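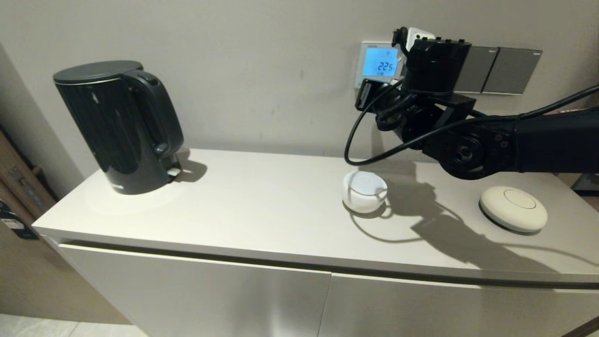

Kettle and cup on the white drawer unit.

I've now had the Vedholm drawer unit in my kitchen since March, and I like it more every week. We rent, so a proper refit was never going to happen, and the one stretch of spare wall had been home to a wobbly shelf and a pile of baking trays for far too long. I wanted closed storage with a decent top, and I wanted it to look like it belonged there. Mine came from Tirkgate, flat-packed in two very heavy boxes (get a friend to help you on the stairs, please).

Putting it together took me most of an afternoon. The instructions are all drawings and the drawings are good, except for the page with the drawer runners, where left and right look identical. I got them backwards, took them off, and got them backwards again. There are 62 screws in the bag and I used every one! Check that the unit is level before you tighten the back panel. Our floor slopes toward the window and I had to slide a bit of cardboard under one corner.

But the drawers! They're wide and deep, and they glide. I have the big stockpot, both frying pans and the whole baking mess in one of them, and it still closes with a push of the hip. The second one holds flour, rice, pasta and the cereal boxes lying on their sides. There are no handles to catch your pockets on, just a long groove under the top that you hook your fingers into. It took me a couple of days to stop reaching for a knob. The groove does collect crumbs, so I run a damp cloth along it when I'm wiping down.

The top is the part I was worried about. It's flat and pale, and I drink a lot of tea. So far, so good: turmeric came off with dish soap, and a coffee ring I found the next morning needed a little baking soda and some patience. I wouldn't put a hot pan straight down on it, and the leaflet says not to.

I looked at two others before buying. The Urio was cheaper, but the drawers only pulled out halfway and I'd have been fishing for lids in the dark forever. The Gultovham is gorgeous, with lovely rounded corners, and if you have the money and a bigger room I'd say go and see it. It was 18 inches deep, though, and that would have blocked our door.

Small complaints: the drawers have no dividers, so things slide around when you shut them fast, and the soft-close on the left one is lazier than on the right. I bought a roll of grippy liner and the sliding has mostly stopped. I've also asked Tirkgate about a replacement damper and they're sending one out free of charge.

Would I buy it again? Yes, and I'm already measuring the hallway for another.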